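Galska 4 Roof Carrier Kit for Two-Door Coupes
Sold by Clerwood Car Racks

The Galska 4 is a two-bar roof carrier for coupes without factory rails. It clamps to the door frame with rubber-faced feet, and the clamp hooks are shaped for frameless doors, where most universal kits either leak or rub through the paint.

The 4 replaces the Galska 2. The bars are the same and so are the end caps. The feet are new, with a wider pad and a longer adjusting screw. Pads from the older kit will not fit the new feet, but crossbar accessories such as ski holders and bike trays carry over.

What comes in the box

Two aluminum bars, black
Four feet with clamp hooks
Four locks, keyed alike, with 2 keys
One torque key
Fitting sheet for your car

Please give us the model, body style and year when you order. Coupe and sedan versions of the same car often have different roof curves, and the hooks are not interchangeable. If your car has a glass roof, check the owner's manual first. Some manufacturers do not allow any load over the glass.

Fitting

Wash and dry the roof and the door channels. Set the front bar at the distance shown on the fitting sheet, measured from the top edge of the windshield. Hook both sides before tightening either one, then work from side to side in small turns until the torque key clicks. Close the doors slowly the first time and look at the seal all the way along. Check the feet again after the first 100 miles, and every 2,000 miles after that if the bars stay on the car.

Expect some wind noise from bare bars. The Greltcombe fairing (sold separately) clips to the front bar and cuts most of it. Take the bars off before an automatic car wash.

Do not go over the roof load limit in your owner's manual. The weight of the bars counts toward that limit - people often forget this with small coupes, where the limit can be low.

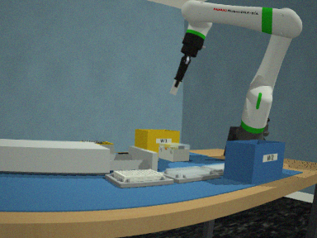
FANUC CRX-10iA robot arm over a rounded table, computer rendering.

Spare parts

Feet, pads, hooks and locks are all available singly. The key number is stamped on the lock face, so write it down before you lose both keys. Replacement end caps are sold in pairs.

Bar bags are made for us by Hồ, in black or gray, and hold one full kit with the feet attached.

Returns

Unused kits can be sent back in the original box. We can't take back hooks that have been fitted to a car. Orders placed before noon ship the same working day.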